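Fri 3 August – grading room notebook

Third day on the restoration of the 1950s melodrama, reel 4. Jouko Koivisto came in early and had already threaded the Stöcker when I got here, bless him, so we were scanning before I'd even found my glasses.

Scan
Reel 4 runs 2,509 frames short of what the cutting list says it should. I thought we'd skipped a section, so I ran the tail again and got the same answer. My guess is the second verse of the boat song came out for a re-release. Huệ Lục says the Tatville print still has it, but that one's faded pink from end to end and I'd hate to cut it in next to our negative. Asked her to send the soundtrack at least.

Splices
Counted 12 old tape splices, two of them oozing. Cleaned both by hand and let them sit through lunch. One left a ghost line across the heroine's veil in the wedding number – parked that for the paint people.

Color
Tried the Clinera preset on the staircase shot and hated it! Everybody looked sunburned. Went back to my own settings from May, brought the highlights down a touch, and now you can see the chandelier again. Jouko likes it warmer. We'll argue on Monday.

Sound
Hum at 86 Hz all through the courtroom speech. Notched it, then un-notched it (it was eating the villain's voice, and he's the best thing in the film). Needs a gentler hand than mine.

Snack shelf: Aloo Sev and Tikha Mitha Mix, both Balaji Wafers.
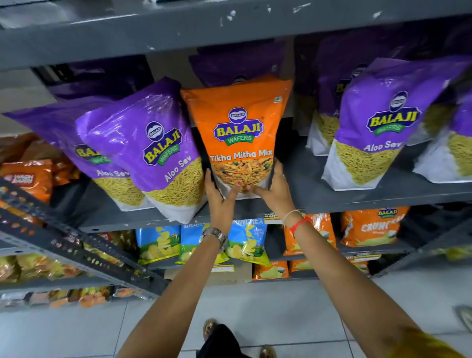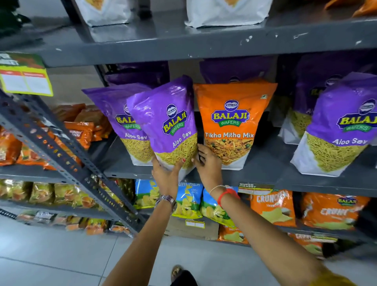
To do
– Email Drorlow again about the missing can. Their last note said shelf 400, and then nothing.
– Re-scan the head of reel 4 with the new gate.
– Check whether the interval card belongs on reel 4 or 5. The censor's list has it on 5.
– Back up before going home, both drives this time.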